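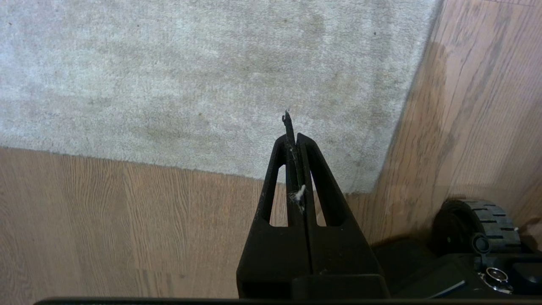

Section 4. Laying and leveling the Hositz low-pile rug on a wood floor

The leaflet packed with the rug says it "lies flat in minutes." Allow longer. This section was rewritten by Abla Khasawneh in January, after a winter of checking the leaflet against rugs in Dresville apartments.

4.1 Before you start

1. Sweep the boards, then go over them with a dry cloth. Grit under a rug will scratch a glossy finish, whatever the floor dealer promised.
2. Cut off the straps. Do not pull them.
3. Unroll the rug pile side up and walk the long edges once.
4. Leave it alone for 30 hours. The leaflet says two. We have yet to see a rolled corner give up that fast.

Note: Loose fluff is normal on a new rug. Pick it up by hand or with a vacuum on low suction, no beater bar.

4.2 Lining up the edge

1. Choose one board seam and set the long edge of the rug against it.
2. Stand over the corner and look straight down. From the doorway every rug looks straight.
3. Shift the whole rug, never one corner.
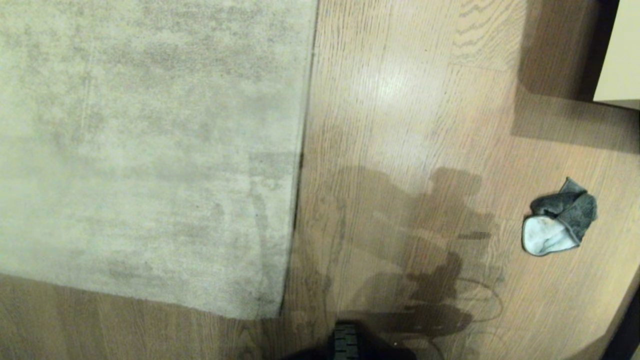
Fig. 4-2. Long edge and rounded corner, seen from above.

Note: A gray patch near a corner may be shading in the pile, or it may be dirt or wear. Brush it both ways before you reach for a cleaner. Tannous sells a spray for this — we would try plain water on a white cloth first.

4.3 Checking underneath

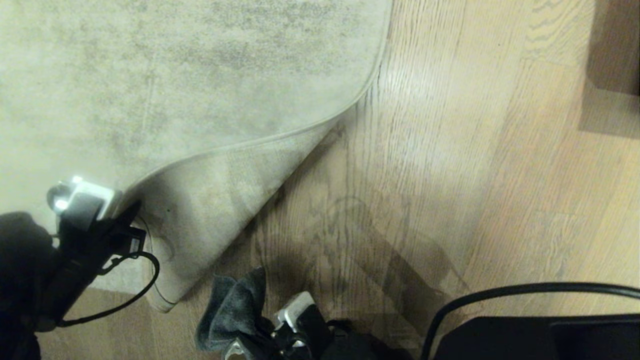

Rug grippers and pads are sold as if every rug needs them. Try yours without for a week and see whether it creeps. To look at the floor below, lift one corner and fold it back on itself in a wide triangle, with the plain underside facing up. Keep the fold soft, as it is here, and do not press it into a crease. Wipe the bare boards, then lay the corner down slowly.

Caution: Do not use double-sided tape on a finished floor. The Mutora tape is labeled "residue free." Test it inside a closet before you believe that.

4.4 If a corner still curls

1. Roll it gently the opposite way and hold it there while you count to 300.
2. Set a flat, heavy book on it overnight.
3. Repeat once. If it still lifts, ask for an exchange and quote part 362 (corner binding).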